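Section 4: Setting Up a Small Shelf

Read this section before you load the Bavow countertop shelf for the first time. It applies to the one-tier model only. For the two-tier model, see Section 5.

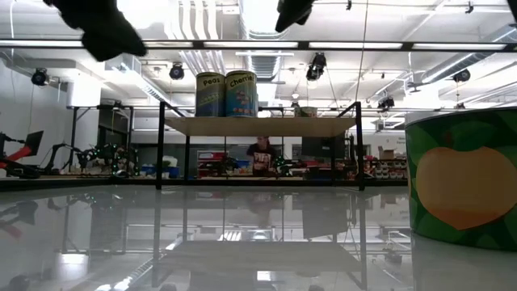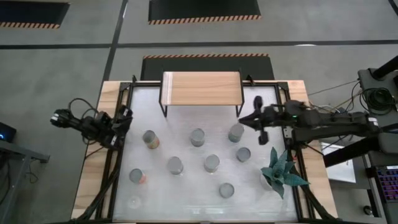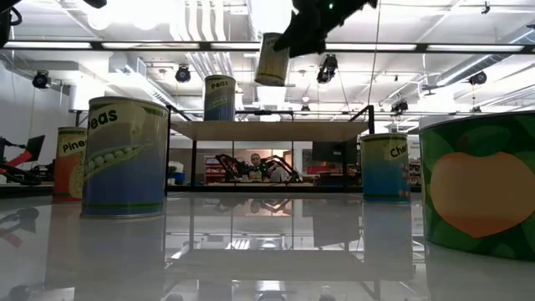
4.1 Leveling

1. Set the shelf on a flat surface, at least 30 mm from any wall.
2. Press down on each corner in turn. If a corner rocks, turn its foot counterclockwise until it touches the surface.
3. Tighten the four side screws by hand, then a quarter turn more with the supplied key.

Caution: Do not use a power driver. The inserts strip easily.

4.2 Loading

1. Place the heaviest items over the legs.
2. Keep tall items to the back.
3. Leave 200 mm of clearance under any cabinet.

Note: Older stock goes in front. Write the month of purchase on the lid (for example, May) if the printed date is hard to read.

4.3 Care

Wipe with a damp cloth and dry at once. Do not use bleach. Retighten the screws after the first month of use.

Replacement feet are part 112. The hex key is part 258. Order both from the Rorthorpe parts desk, attention Majdi Kassab.

Revised June 15, 2020, Y. Etim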